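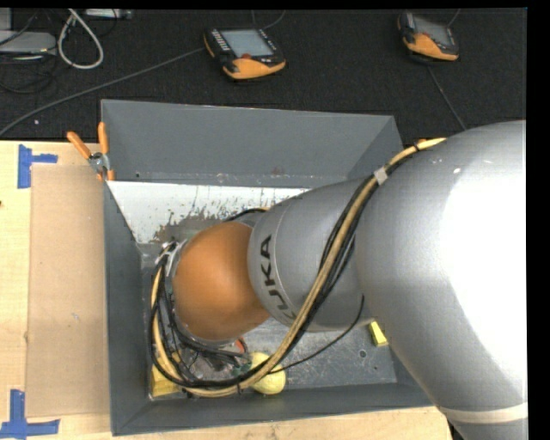

Drop the away games and you drop the league, one reply to the spring survey said, and I want to start there because I think the reply is mostly right.

Speaker notes: Travel and scheduling in adult amateur soccer
Regional clubs meeting, 15 September 2026
Slides are numbered in the handout. Take questions as they come.

Opening

Thank people for staying past lunch.
The proposal on the table is a change to the fixture list. No change to promotion, no change to registration, no change to who refs what. If anyone came to talk about red card appeals, that's the next session.
Read the survey reply again, slowly. Ask who has forfeited an away game in the last two seasons. Wait for hands.

Slide 1: Where we are

Four towns: Fullstead, Wulon, Vilela, Totine. Fullstead and Wulon are close together. Vilela is over the ridge. Totine is a long way from everybody, and Totine players know it better than we do.
The Totine first team drove 3,487 miles last season, counting league and cup. The Fullstead first team drove 985. Same division, same entry fee.
Pause here. The Fullstead people will say they didn't choose where the town was built. Fair enough.
Those are miles for one van. Most teams take a van and several cars, and the cars are not in the figure.

Slide 2: What the miles do to a team

Totine forfeited three away games. All of them were late in the season and all of them were kickoffs before noon.
A forfeit goes in the table as a loss for one side. The home side gets the points but loses the gate and the food stand, and the ref has already blocked out the morning.
Vilela never forfeited, but they started six games with fewer than eleven players. They lost most of those. Their captain's notes on the game cards say the same thing each time: late car, late car, shift ran over.
Don't blame the players. They work. Some of them get off a night shift and get straight into a car.

Slide 3: What other ideas came in

Neutral fields. Looked at it. Everybody travels, nobody has a home crowd, and we would have to rent. Skip quickly unless asked.
Splitting the division in two. Not enough clubs. You would play the same opponent so often you'd be sick of them by spring.
A fuel fund paid by the short-distance clubs. This got more support than I expected, including from Wulon. It helps with money and does nothing about time. Leave it open for a later meeting.

Slide 4: The proposal

First part. Any away trip to or from Totine kicks off after lunch. No exceptions for the cup.
Second part. When a club makes the long trip, its first and reserve teams go on the same day and play back to back on the same field. One drive, two games. The reserve game goes first.
Third part. From November until the clocks change in spring, the long trips come off the calendar, and the short ones (Fullstead to Wulon and back) go in their place. The Totine games get made up when there is more daylight.
Point at the sample calendar in the handout. The gaps marked in it are spare dates for washouts.

Slide 5: Problems with it

Say these before somebody else does.
The table will look lopsided at midseason. Fullstead and Wulon will have more games played. People will complain about it, and the newspaper will print it without the games-played column, as usual.
Back-to-back games are hard on grass. The Vilela field drains badly at the south end. They've asked to move the reserve game to the school field if it rains, and I would say yes to that.
Some people play for both squads. Under the rule we have now, a player who starts for the reserves can't start for the first team on the same day. We need to decide if that stays. My view is that it stays, and that the limit for a sub is one half.
Refs: one crew doing both games is a long afternoon. Pay them for both games in full, with a real break between.

Slide 6: What I need from you

A show of hands on the afternoon kickoffs only. That one can start this season.
The other two parts need field dates from each club before we can vote. The form is at the back of the handout. Fill in the field you would really use, including the backup.
If your club shares a field with a youth program, write down their hours too. We missed that last time and had two groups show up for the same goals.

If there is time

Go back to the fuel fund.
Ask Totine if they want to speak. Don't push them.
Collect the forms at the door. Leave the spare handouts for the next session.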